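Workshop > Language notes > Labels and instructions

Word order on bilingual workshop labels
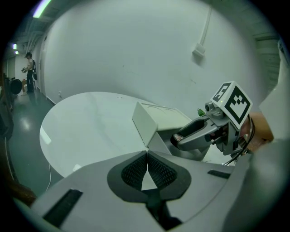
Nisha Bhatia
Technical translator, Sumach

Turkish puts a relative clause before its noun; English puts it after. When translating a drawer label, find the head noun first. In Turkish it normally stands last.

Keep the English label under 8 words. Reduce the clause where possible: "screws that were removed" becomes "removed screws". Do not stack more than two nouns before the head.

Case endings usually become prepositions. Check -den and -e in particular, as "from" and "to" are easily swapped on hose labels.

Print a draft on Friday and read it cold on Monday.

Contact | © Sumach | Back to top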